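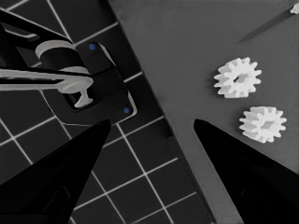
Home Products Cutting and Layout Support

Search the catalogue Enter part name or number Go

Banix Self-Healing Cutting Mat, Type 6

The Type 6 is a bench mat for craft knives and rotary cutters. It has a printed grid on the upper face and a plain lower face. Both faces may be cut on.

Size: 60 x 92 cm
Grid: square, fine line, printed one side
Layers: five, bonded
Blade types: straight, snap-off, rotary
Order unit: single mat, or carton of 6

The core layer is firmer than the two outer layers and stops the blade from passing through under normal hand pressure. Shallow cuts close after the blade is lifted. Deep cuts made repeatedly along one line will not close fully, and the mat should be turned end for end at intervals.

Store flat. A mat kept rolled or stood on edge will take a curve. To flatten it, lay it on a level bench at room temperature under an even load for two days. Do not use an iron or hot air gun.

Clean with lukewarm water and mild soap. Solvents remove the grid lines. Fibres caught in a cut can be lifted with a soft eraser.

The grid is a guide for squaring up work. For finished dimensions use a steel rule.

Mats supplied before June have a narrower border. The grid position is unchanged, and old and new mats can be butted together.

Trade orders: Virgil Voicu
Technical questions: Ecaterina Lungu

Page revised 2019-08-20

Related items
Banix Mat, Type 29, folding
Polico steel rule, 60 cm
Ishida rotary cutter, spare blades
Grunura mat clips, pair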